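Zerrin Karabulut
@zerrinsorts

1/ I spent most of October redoing the small parts storage at Hokodley, the repair shop where I work. A few people asked how I set it up, so here it is in order.

2/ The old system was coffee cans and zip bags. You shook a can to find out what was in it. Screws, hose clamps, drawer pulls, fuses, all mixed by whoever closed up that night.

3/ First step was getting everything out onto the tables in one go. I thought I could do it one can at a time and I was wrong. I kept starting piles that already existed somewhere else.

4/ The first sort was only by what a thing does. Fastens, seals, carries current, turns. Size came later. If you start with size you end up with a box of small stuff, and we already had that.

5/ Anything I couldn't name went to one side. Jhosep Ayala has been at the shop longest and he went through that pile over lunch. Most of it was old Plesix cabinet hardware. We don't see those cabinets anymore, so it went to scrap.

6/ I had a budget of 300 dollars and spent most of it on boxes. Plain plastic, open top, straight from Muñoz, the restaurant supply place on the way in. They were cheaper than anything sold as "shop storage."

7/ I went without lids on purpose. We had lidded bins before, and the lids ended up stacked on the fridge. With an open box you look down and you know.

8/ The drawback is dust. I wipe the boxes out when they get refilled. If your shop does a lot of sanding you will probably want lids, or a closed cabinet.

9/ Colors. I went with one color per type of job. Pink is incoming: parts that came off something and haven't been checked. Blue is checked and ready to go back on a shelf. I wanted two colors you can tell apart from across the room, and these do that.

10/ Roland Whitlock asked why not red and green. He also told me, same conversation, that his brother can't tell red from green. So that settled it.

11/ The boxes get written labels too, once they have a permanent spot. Masking tape and a marker. I tried the label printer from Hulach and the labels curled up at the corners after a week. Tape is ugly and it stays on.

12/ Heavy things went low. Hinges, casters, the brass fittings. Light things like washers and springs went at chest height where you can see into the box without pulling it out. The top is for stuff we touch once a year.

13/ Empties get their own rule: an empty box goes back to the table, never back to the shelf. An empty box on a shelf collects random things by the end of the day. I have watched it happen, and once it was me.

14/ It took 9 evenings. I had planned on seven. The extra two were all electrical, which I should have asked for help with sooner. Aisyah Purba finally sat down with me and split the connectors by gauge, and it went fast after that.

15/ What I would change: fewer categories. I made separate boxes for wood screws and drywall screws and people put them in whichever one is closer. I'm going to combine them and sort out the good ones when a job needs it.

16/ The sorting table stays clear except for the boxes. Pink one in the middle, blue one to the right of it and a little farther back. Parts come in through the pink box and leave through the blue one. It's the same layout at the end of every shift, so whoever opens can start without asking.

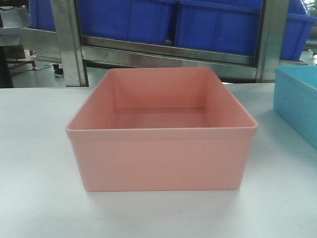

17/ Next up is the drawer with the drill bits, which I have been avoiding. If you have a way to store the loose ones that doesn't involve foam cutouts, let me know. I tried foam at my last job and spent more time cutting it than I did using the bits.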